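Steltimcombe appointments coding – notebook
Tuesday, October 2, 2018 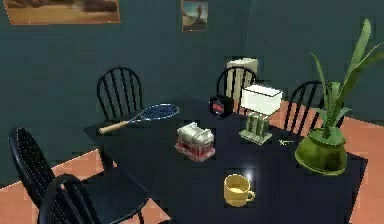
Second pass through the council appointments file with Selvaraj. We are coding every person the Steltimcombe council has put on an outside board since the reorganisation, and whether there is a declared link to a sitting councillor. The file has 377 rows after duplicates came out. We still don't have a good rule for family ties by marriage, and spent most of the morning on it. 

Rule as it stands: code 1 for parent, child, sibling or spouse. Code 2 for in-laws and cousins. Code 3 for business partner or former employer. Code 9 where the minutes mention an interest but don't say what. Selvaraj would fold 2 into 1. I've left them apart for now, as they can be merged later and can't easily be split.

Eight rows are stuck. Five are the Brirkis housing board, where the minutes give surnames only. Nuwan has written to the clerk for the full register. The other three are people who resigned and were put back in June, and I don't know if that is one appointment or two. Pencilled as two.

Dissanayake & the surname problem: matching on surname alone throws up false links all over the place. Nuwan pointed out his own surname is also the name of the firm that audits the Brirkis accounts, no relation. Turned surname matching off. Links now only count if they are in the declarations or the minutes.

Survey side. Kasun has the printing quote for 1000 forms. We planned on 600 households, and the rest would be spares and reminders. Question 4 ("Do you think posts are given out fairly?") got a yes from nearly everyone in the pilot and then long complaints in the comments box. Przemysław's version asks about one named board at a time – better, but it adds a page. Try both on the next pilot street.

Prandora crashed twice on export. Saving as plain text works. The date column comes out American, so check before merging.

To do:
Chase clerk for register (Nuwan)
Recode rows marked 9 with Selvaraj, blind, then compare
Ask Anjana whether the warm-up answers get recorded or just noted
Tell Kasun to hold the print order until question 4 is settled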